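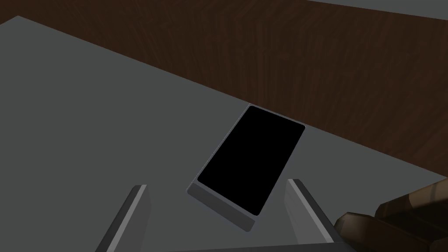

The question from Gunbridge was what the sorting arm will change for the people on the benches, and I said I would answer once we had done enough shifts with it to know. At Stono we have 66 people on returns and second-hand stock, and so far 15 of them have worked with Pado, mostly in the simulator. The job there is the one they already know: pick up one item, put it where it belongs, go on to the next. A phone lying at an angle on a bare grey table, with the fingers open on both sides and not touching it yet, is the sort of start everyone gets on their first day. They learn to wait at that point and check the line before they close.

To take the points from the May message in turn:

> We have been told the arm is coming to Chong Road first and then
> to us. Nothing has been said about grades or hours. Our people
> want to know three things. Who is to blame if it drops something?
> Will the target go up? And will those of us who are slow on a
> computer be moved to the loading bay?

On blame, we now have it in writing that a dropped or damaged item goes down against the arm, whoever is at the desk. It took two meetings. Before that, the damage form had one box for a name and no other way to fill it in, so people left it blank or argued about it. Ask for the new form before your first shift with it and not after. 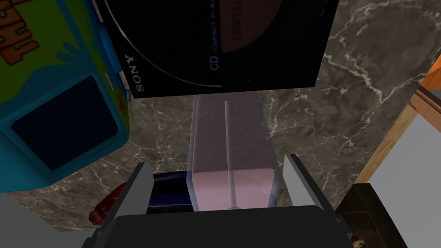

On the target, the bench figure is still 300 items a shift and it has not been raised. What has changed is which items are left for the people. The plan is for the arm to take the flat, boxy things, and the bench will get whatever is soft, tangled or broken. Those are slower. If your target stays the same while the easy half of the work goes away, that is a rise, and you should say so early. We asked for the mixed tubs to be counted separately and that has been agreed until the end of the trial.

The desk work is tiring in a different way. You are not lifting or standing, but you are watching all the time. Two people had headaches in the first week and one asked to go back to the bench, which was allowed. We now swap every hour. I would not agree to anything longer than that - the mistakes come at the end of a long turn.

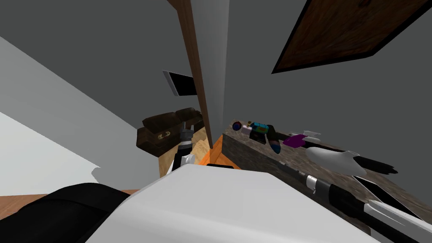 On being slow with computers, I would tell your people not to worry too much. The best on our desk so far are the ones who have sorted for years. They know which side of a thing is heavy and what will roll. Typing hardly comes into it. The younger staff were quicker to learn the screens, and by the second week there was little between them. Nobody at Stono has been moved to the loading bay because of the trial. Two people have left and have not been replaced, and management says this has nothing to do with the arm. I have asked for that in writing as well and am still waiting.

Pay is not settled. Desk turns are paid at bench rate for now. We think that watching the arm, stopping it and noting what went wrong is a step up from sorting, and the firm says it is the same job sitting down. There is another meeting on this next month.

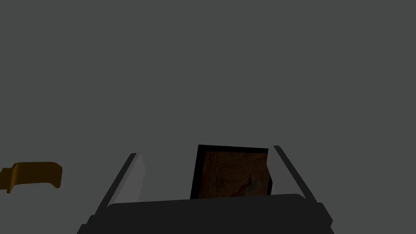 As for how well it works, we logged 3,511 practice picks and kept our own notes next to the firm's. The two do not always agree. Theirs counts a pick as good if the item leaves the table, ours only if it ends up in the right place and the right way up. Keep your own notes if you can, even if it is only a sheet of paper at the desk. It was the sheet that got us the hourly swap.

I can send the damage form and the wording on the mixed tubs to anyone who wants them. Please write to me off the list for those, as the attachments do not come through.

Nermina Ivanov
17 July 2021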